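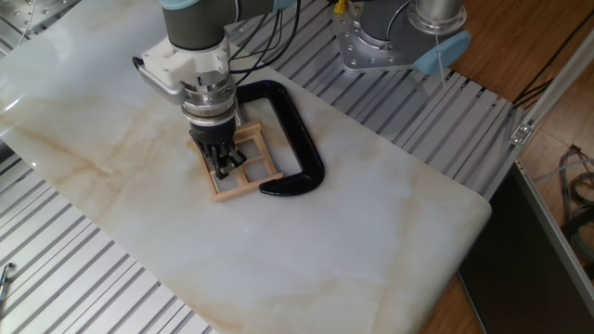

Stiven Charity Events Register

Summary

The register lists fundraising sports events run for local causes: golf days, fun runs, sponsored swims and cycle rides. There is one row per event. It was compiled by Jean Aitken from printed programmes and organisers' own returns, and is kept in step with the Zustisa booking system by a nightly import.

Contents

events.csv: 900 rows, one per event
organisers.csv: one row per organising body
sponsors.csv: links sponsors to events
notes.txt: corrections made by hand, newest first

Fields in events.csv

event_id: text, never reused
name: as printed on the programme
type: golf, run, swim or cycle
month: month name only, e.g. August
start_time: 24-hour clock, local time
team_size: whole number; blank for individual entry
fee: pounds, per team if team_size is filled, otherwise per person
raised: pounds, after costs; blank if not declared
status: held, postponed or cancelled

Golf events default to a team size of 4. Where an organiser allowed teams of 3, the smaller figure is entered and the fee is left as charged. Mixed formats are split into 2 rows sharing the same name.

Known problems

The raised column is not comparable between organisers. Shabalala returns include raffle and auction income; Wenico returns do not. Do not add them together without reading notes.txt.

Postponed events keep their original month. If the event later took place it has a second row with a new event_id. The two rows are not linked.

Sponsor names are stored as supplied. Spelling varies and no merging has been done.

Blank is not zero. A zero in raised means the organiser declared that nothing was left after costs.

Loading

Files are UTF-8, comma separated, with a header row. Fields containing commas are in double quotes. Load organisers.csv before events.csv or the key check will fail.

Personal data

Entrants' names, handicaps and contact details were removed before release. Organiser contacts are role addresses only.

Corrections

Send the event_id, the field and the correct value to Jessie Pringle, with a copy of the programme page if there is one. Changes go in at the next monthly build.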